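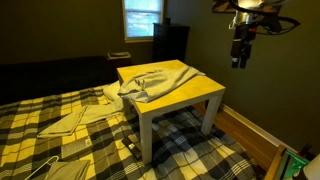

Page 2 of 11

THE BACK BEDROOM, BEFORE AND AFTER THE MOVE
Photos and notes by Dinesh Saxena

The plaid comforter has been on that bed since we moved to Iturra, and for most of a week it was the only flat surface in the house that was not already covered in boxes. So the bed is where the sorting happened. The small side table went up on top of it and the gray laundry went on and around the table. The hanger in the corner belongs with the closet pile, described further down.

Page 1 has the front room and the hall. The kitchen starts on page 3. There is one picture on this page and the rest is notes, arranged by item in case anyone in the family is looking for something in particular.

The comforter
Large checks in black, white, gray and navy. It looks almost yellow where the light gets to it and closer to blue where it doesn't, so people who have seen it only in photos tend to get the color wrong. It was bought for a wider bed, and I never minded the extra width. It is going with us to Plelach. The old brown blanket from the hall closet is not.

The side table
Light wood-grain top, white square legs. We have had two of these. The other one went to my sister in November and lives next to her sewing machine. They are light enough to lift with one hand, and they hold a lamp and a book and not much more. The top has a thick edge, thick enough that I was able to sand a chip out of the back of the other one without it showing. If you want this one, ask soon. It is on the list as "table, small, bedroom."

Gray clothes and cloths
A lot of what we own is gray. I did not plan it that way. The towels were gray to match the bathroom at the Palten apartment, and then the T-shirts and the pillowcases drifted in the same direction. The sorting rule was simple: folded things go in the box, crumpled things get looked at first. Whatever was draped on the table still had to be looked at. Anything with a hole went in the rag bag, and the rag bag went to the garage.

The pillow
White, one of the old ones. The newer pillows were packed first, in the big bag with the zipper, and then we needed something to sleep on. I would do that in a different order another time.

Hangers
The white plastic hangers came with the house. The closet had a full rail of them when we got the keys, and they have been in use ever since. I left most of them for the next people, the way they were left for us. The ones with a bent hook went out with the recycling. Wire hangers went back to the dry cleaner on Leltance Street, who takes them if they are tied in a bundle.

Small things
Every room made a pile of small things with no box of their own -- chargers, batteries, keys to locks we no longer have. On the bed they kept sliding into the folds of the comforter. In the end I put a shoebox on the floor beside the door and everything small went in it until the last day. The shoebox is marked 3215, the number of the new house, so that it would ride in the car with us and not in the truck.

The bed itself
Taken apart last. The frame comes apart at the corners and the slats roll up in their strap. The bolts are in a sandwich bag taped to the inside of the headboard. The mattress went in a cover from the moving store, and the cover tore on the stair rail, so the bottom side got a little dusty. It cleaned up with a damp cloth.

Still to find a home
The bedside lamp with the paper shade. The curtain rod, with brackets. A full-length mirror with a crack low down on the left side. The small rug, if you can live with the fringe missing at one end. All of it can be picked up from the garage, and the side door is the one to use. Please text before coming over, as the driveway has to stay clear for the truck.

If I have the wrong name against something on the list, write to me and I'll fix it. The list was last changed July 10, 2022, and things that have been collected have a line through them.

Previous: Front room and hall
Next: Kitchen, upper cabinets
Back to all pages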